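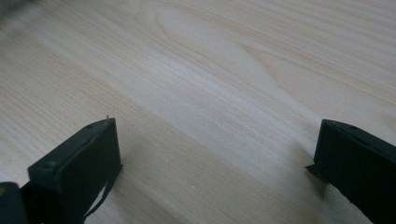

Why is Brusden rewriting the way its county offices work? Mostly because the rules they run on were written for a place with far fewer people, and the people who answer your letters today still need three signatures to do it.

News > Local Government > Brusden

I spent a good part of the morning in the public seats at the county building, and I have to say it was livelier than I expected (I brought a crossword and never opened it!). The matter on the table was the Ghasemi report, a 470-page review of how Brusden hires, promotes and pays its office staff. I've read maybe half of it. The half I read is pretty blunt.

The big finding is that nearly everything goes up to the county seat in Vistow before it can come back down. Want a permit for a fence out in Perkano? The clerk there can take your form and your money, but she can't say yes. The file goes to Vistow, sits in a tray, gets stamped, and goes back. The report puts the usual wait at 23 working days, and that's for a fence.

Comfort Akolgo, the deputy county manager, took most of the questions, and she didn't dodge many of them. "We have good people doing work that doesn't need doing," she told the room. She wants the branch offices to decide the small stuff on their own, with a spot check every month, and she wants promotions to stop going by years served alone. 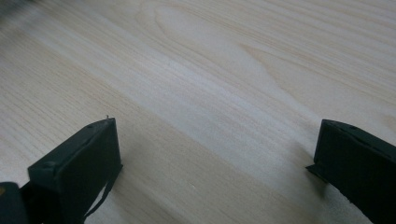

That second part got the grumbles. A man two rows ahead of me, who said he'd been in the records office since 2000, wanted to know who decides what good work looks like if you take the seniority list away. Fair question, I thought. Akolgo said each office would have written goals, agreed with the staff, and that anyone passed over could ask for the reasons on paper. He sat down but he didn't look sold.

Money came up too, of course. The plan doesn't cut any jobs in its first year, and the training would come out of the existing budget – though I couldn't find the page that says which part of the budget, and when somebody asked, the answer was that it's being worked out. I'd like to see that before anybody votes.

There was also a long back-and-forth over whether branch clerks should be able to sign off on street vendor licenses. I lost the thread a little, but it ended with vendor licenses staying in Vistow for now and fences, sheds and driveway cuts moving out to the branches.

The council takes it up again in July, starting at 4 p.m., and written comments are open until then. You can drop them off at any branch office, including Perkano, where I'm told they'll be passed along to Vistow.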